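I moved to Drollham for work in August, and for the first month I didn't cook anything that needed more than one pan. The apartment came with a two-burner stove and a drawer of someone else's forks. I ate a lot of toast. What got me out of it was learning to make a decent pot of beans, and I've now made beans nearly every week for long enough that I have opinions on them.

I grew up on canned beans and still have nothing against them. If it's six in the evening and you're hungry, open a can. But a one-pound bag of dried beans costs less than two cans, makes more food than four, and leaves you with a pot of broth you'd otherwise never get. The broth is most of why I bother.

## Soaking

I soak. Plenty of people don't, and their beans turn out fine. My kitchen has hard water and a weak burner, and unsoaked beans took me close to four hours the one time I tried it. I was eating at 10:30 at night. Soaked overnight, the same kind of beans took 75 minutes.

I put them in a big bowl before bed with enough water to cover them by three inches and a tablespoon of salt. The salt matters. I used to believe the rule that salt makes beans tough, and I believed it for years without ever testing it. Then Renji Aoki, who sat across from me at my last job and cooked more than anyone else in the office, told me to do one batch each way and stop asking him. The salted batch had softer skins and tasted like something all the way through. The other batch needed hot sauce.

In the morning I drain them, pick out anything shriveled, and put them in the fridge if I'm not cooking until later. They'll hold until the evening without trouble. I've left them a full extra day and they were still okay, a little sour smelling, and that went away in the pot.

## The pot

I use a heavy enameled pot I bought used at the Wirkard flea market for 15 dollars. There's a chip on the rim and the lid belongs to a different pot. It sits a bit crooked, and I've come to think that helps, as the steam gets out and nothing boils over.

Half an onion goes in, cut side down, with a good amount of olive oil, and I leave it there until the cut side is dark. Then four or five cloves of garlic, peeled and left whole, and a bay leaf if I have one. Then the beans and enough fresh water to cover them by two inches. I bring it to a hard boil for ten minutes. Don't skip the hard boil with kidney beans in particular – they can make you sick if they only ever simmer. After that the heat goes down as low as my stove will allow and I leave the room.

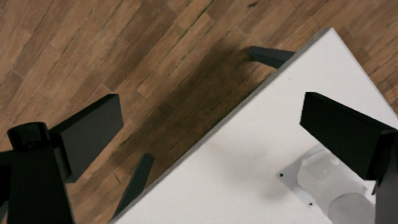 I check them at 45 minutes and then every 15 after that. The test is to eat five beans. One bean tells you very little, and I've been fooled by a single soft one before. If all five are creamy in the middle, they're done. If one of them is chalky, they aren't, and there's no point in pretending it'll be better on the plate.

If the water gets low, I top it up from the kettle. Cold water works too but it sets you back a few minutes each time.

I add more salt about halfway through and taste the broth again at the end. It should taste like soup you'd be happy to drink. If it tastes thin, I mash a spoonful of beans against the side of the pot and stir them back in.

## Which beans

Old beans are the main thing that goes wrong. There's usually no way to tell from the bag. The supermarket near me must sell very few, and I've had a bag of chickpeas from there that never got soft. I gave up after three hours and made a bad hummus. Now I buy from Morikawa, the small grocery behind the train station, where the bins get refilled often and the owner will tell you if a batch has been sitting.

My usual is plain white beans, the medium size. Pinto beans are the most forgiving. Black beans I cook without soaking, because the soaking water takes a lot of the color with it and they cook fast enough anyway. I've tried the fancy speckled ones twice. They lose their spots in the pot and taste like pintos at three times the price.

Lima beans I don't like and have stopped trying to like.

## What I do with them

The first night I eat them in a bowl with the broth, toast, and more olive oil than seems reasonable. Sometimes there's a fried egg. That's dinner and it needs nothing else.

After that, a pound of beans gets me through most of the week:

- Second night, greens cooked down in the broth with a spoonful of beans and some lemon.
- Lunches, beans with tuna, red onion, and vinegar. This one is better after a few hours in the fridge.
- Third or fourth night, pasta. I cook small pasta right in the leftover broth with a little extra water and stir it a lot so it doesn't stick.
- Whatever is left gets mashed in a pan with garlic and goes on toast.

They keep five days in the fridge if they're covered by their liquid. They also freeze well, again in the liquid. I freeze them flat in bags so they stack, and I write what they are on the bag, after the time I thawed chickpeas for a chili that was supposed to have pintos in it. The chili was all right.

## A few things I've dropped

I tried baking soda for a while. It does soften the skins, but more than a pinch leaves a soapy taste and I never got the amount right. I tried a pressure cooker I borrowed from my sister. It was fast, but half the beans split and I couldn't taste as I went. I may try again with less time on the clock. I also used to put in a carrot and a stick of celery, and I can't tell when they're missing, so now I eat the carrot.

Tomatoes and vinegar I still use, but only at the end. Acid in the pot early on does keep beans hard, and that's one old rule that held up when I tested it.

Next on my list is a bag of dried fava beans that has been on my shelf since spring. The woman at the Morikawa register says to peel them after soaking, every one, and that it takes most of an evening. I'll put the radio on.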